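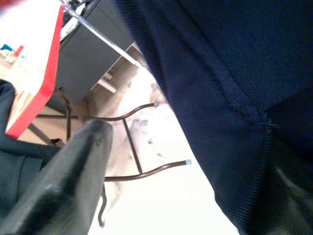
4. Configuración de las suscripciones por correo

Este apartado describe cómo activar el envío de avisos de nuevas entradas en un blog alojado en Pumby. Se requiere una cuenta con perfil de administrador. El perfil de editor permite consultar la lista de suscriptores, pero no modificarla.

4.1 Antes de empezar

Compruebe que el dominio del blog está verificado (apartado 3.2). Si utiliza un dominio propio, necesitará acceso al panel DNS de su proveedor. Los blogs con subdominio de Pumby pueden pasar directamente al apartado 4.3.

4.2 Autenticación del remitente

1. Abra Ajustes > Correo > Remitente.
2. Escriba la dirección desde la que se enviarán los avisos. No se admiten direcciones de servicios de correo gratuitos.
3. Pulse Generar registros. Se muestran un registro SPF y otro DKIM.
4. Copie ambos valores en el panel DNS sin espacios al principio ni al final.
5. Vuelva a Pumby y pulse Comprobar.

Si el estado sigue en Pendiente, espere a que se propaguen los cambios y repita el paso 5. No genere registros nuevos mientras tanto: los anteriores quedan anulados.

PRECAUCIÓN: un dominio solo puede tener un registro SPF. Si ya existe uno, añada el valor de Pumby al registro existente.

4.3 Importación de suscriptores

1. Prepare un archivo CSV en UTF-8 con las columnas correo, nombre y fecha_alta. La columna nombre puede quedar vacía.
2. Vaya a Suscriptores > Importar y seleccione el archivo.
3. Asigne cada columna al campo correspondiente.
4. Marque la casilla de consentimiento y pulse Importar.

El límite por archivo es de 3.000 filas. Las listas mayores deben dividirse. Las direcciones duplicadas se descartan y aparecen en el informe final con el código 237.

Nota: los nombres con caracteres como los de Thiện Lại o Phúc Vi se importan correctamente si el archivo está en UTF-8. Algunas hojas de cálculo guardan por defecto en otra codificación – revise la vista previa antes de confirmar.

4.4 Formato y frecuencia de los avisos

1. En Ajustes > Correo > Avisos, elija Inmediato, Diario o Semanal.
2. Para la opción semanal, indique el día y la hora de envío. El valor predeterminado es el jueves a las 9:00.
3. Seleccione Entrada completa o Extracto. El extracto toma los primeros 300 caracteres del texto, salvo que la entrada tenga un resumen propio.
4. Guarde los cambios.

Las entradas programadas se notifican al publicarse. La edición posterior de una entrada no genera un segundo aviso.

4.5 Prueba de envío

1. Pulse Enviar prueba e introduzca un máximo de 2 direcciones.
2. Abra el mensaje y confirme que funcionan el enlace a la entrada y el de baja.
3. Si el mensaje llega a la carpeta de correo no deseado, revise el apartado 4.2.

PRECAUCIÓN: no elimine el enlace de baja de la plantilla. Los envíos sin dicho enlace quedan bloqueados.

4.6 Blogs inactivos

Tras un periodo largo sin publicar, las direcciones con rebotes permanentes pasan al estado Suspendida. Para revisarlas, filtre la lista por ese estado – la reactivación es manual y debe hacerse una a una.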